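Zelau Bench Gripper Kit - Paper and Light Goods

Sold by Jekelden Equipment

Availability: built to order, shipping again in December
Page updated: 2023-11-17

The Zelau is a black electric gripper with a small wrist camera, sold as one kit with the cable, the mounting plate and a power supply that is larger than anyone would like. It is meant for shops that handle booklets, forms, inserts and other flat things that were designed with fingers in mind.

We sell plenty of grippers that can lift a brick. Customers rarely ask us to move bricks. They ask us to move a leaflet, and then they ask why the quote has so many lines on it.

What to budget for

The gripper itself is the cheerful part of the quote. Plan for these as well:

Mounting plate. One is included. If your arm uses an unusual flange, send us a drawing before you order - a phone photo of the arm taken from across the room is not a drawing.

Spare fingertips. Sold in sets of 2. Paper is harder on tips than people expect, and coated covers are worse than plain stock. Most customers put two sets on the first order and feel extravagant until spring.

Setup time. Allow 5 working days for a first installation. You may finish sooner. Your purchasing department will not believe you either way, so write down five.

Lighting. Soft, even light is worth paying for. Glossy covers under a bare bulb will turn a decent camera into an expensive ornament.

Work surface. Any flat, level surface will do for trials. Tile is fine, though thin sheets can catch at a grout line, so run your own stock on it before you commit. If you are buying a bench anyway, the Raren top is smooth, dull and priced accordingly.

Before you ask for a quote

Send us samples of the real paper. Please don't send the nice version that went to the trade show. We want the folded one, the one with the curled corner, and the one your supplier changed without telling you. We'll tell you which of them the Zelau can manage and which need a suction tool, which we also sell, so you may take our advice as more or less impartial.

It also helps to know how the sheets arrive. Square to the bench is easy. Slightly crooked is normal and needs the camera. Dropped from a height by a conveyor is a separate conversation and a separate invoice.

Lead time and warranty

Lead time is over 16 weeks at present. We used to publish a shorter figure, and we got a lot of mail about it.

The warranty runs two years on the gripper and camera. Fingertips are consumables. Coffee is not covered, whatever it was doing there.

Returns go to the Pawłowska depot, in the original box. The box is ugly but it fits, and a surprising number of grippers come back to us in shoe boxes.
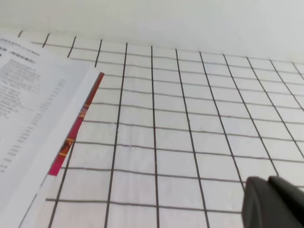

Gripper tip at lower right, printed pages with a magenta-red strip at left, white tile work surface.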